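Vendor invoice stuck in "Pending match" after purchase order was split
2 min read

Bheki Masilela

We run Drisado for purchasing and accounts payable, and I have one invoice from a vendor called Rowbotham that won't post. The original purchase order was for 1,877.00. Our buyer split it into two orders in July because the second half was going to a different warehouse. The vendor ignored the split and sent a single invoice for the full amount, quoting the old order number.

When I open the invoice and choose Match, I only see the lines left on the first order. The status stays at Pending match and the Post button is grayed out. I tried typing the second order number in the header field, but that just replaces the first one and drops its lines. Both receipts are in the system and both orders are approved.

Is there a way to match one invoice to two orders, or do I have to ask the vendor to cancel it and send two?

Laimutė Lill

You don't need a new invoice. The order number in the header is only a default. Clear it, save, and then match from the lines.

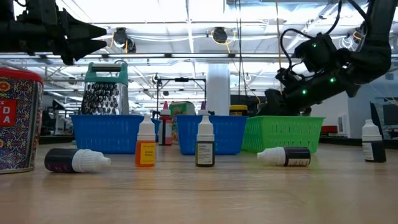 Go to Accounts payable > Open invoices, open the invoice and click the Lines tab. Choose Add from receipt - not Add from order, which is limited to one order at a time. In the filter, enter the vendor account and leave the order field blank. Both receipts should show up. Tick the lines you want from each one and click OK.

Then check the totals at the bottom. If the difference is zero, run Match again and the status should change to Matched. If the difference isn't zero, look at the freight charges first. When an order is split, the freight stays on the first order unless the buyer moves it by hand.

You may also get a message saying the ship-to addresses differ. It's a warning and you can accept it, but your approval rules may send the invoice back for a second sign-off. In our company that goes to whoever owns the second warehouse.

One more thing. If the second order was created under a different vendor account (we have a few duplicates), the receipt will not appear in the list at all. Fix the account on the order before you try again.

Akik

same problem here on the older version, no Add from receipt button. I had to enter it as two invoices with -A and -B after the number. Works but the vendor statement never lines up afterwards so I wouldn't do it if you have the button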